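5. Removing and refitting the drive cage

This section applies to the Maron desktop chassis with the metal drive cage. Read it through once before starting. The power supply and the front panel do not have to be removed.

5.1 Before you start

You will need a Phillips screwdriver, a small dish for screws, and a flashlight. A magnetic tip is useful at step 5 but should be kept away from any mechanical drives.

1. Shut down the computer and switch it off at the wall.
2. Unplug the power cord, then hold the power button in for 5 seconds.
3. Lay the chassis on its side on a firm table, open side up.
4. Touch bare metal on the chassis before reaching in. Repeat this each time you return to the work.

CAUTION: The cut edges of sheet-metal parts can be sharp. Lift the cage by its flat faces.

5.2 Freeing the cables

Work space between the cage and the motherboard is tight, and the cables pass through it in no fixed order. Route and length vary between units, so do not rely on a diagram from another machine. Trace each cable by hand from plug to plug before pulling on it. 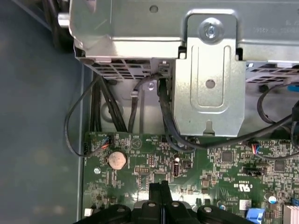

Fan leads are the thinnest in the group and the easiest to snag. Where a lead runs to a white header on the board, grip the plug body and draw it straight off. Do not pull on the colored wires at the plug; they will come out of the housing before the housing comes off the header.

Flat data cables may have a locking clip. Press the clip fully before pulling. If the plug does not move, the clip is not released — do not rock it from side to side. Label both ends of every data cable. The startup order in the setup menu follows the port numbers, and swapping two cables can leave the computer unable to find its system drive.

Thick cable bundles can stay connected at the board. Ease them toward the chassis wall and hold them there with a loose tie.

5.3 Taking out the cage

5. Remove the Phillips-head screw at the top of the vertical bracket. Support the bracket with one finger so that it does not drop onto the board.
6. Remove any remaining screws that hold the cage to the chassis. These may be smaller than the bracket screw. Keep the sizes apart.
7. Release the latch at the end of the cage.
8. Raise the cage 2 inches and stop. Check underneath for cables still attached.
9. Lift the cage clear and set it down with the drives level.

NOTE: If a screw falls onto the motherboard, find it before going any further. Tilt the chassis if necessary. Never apply power with a screw unaccounted for.

5.4 Refitting

Clear dust from the ventilation slots with a soft dry brush. Reverse steps 5 to 9, starting all screws by hand before tightening any of them. The bracket must stop short of the board with no cable trapped behind it. Slack in the data cables is acceptable; slack near a fan blade must be tied back.

If the computer reports fan error 1272 at startup, the fan lead is loose or on the wrong header. Error 1460 indicates a missing drive. Switch off, unplug, and go back to 5.2.

Revised in December by Soudabeh Shokri, Stelotham workshop. Spare bracket screws are listed in section 8.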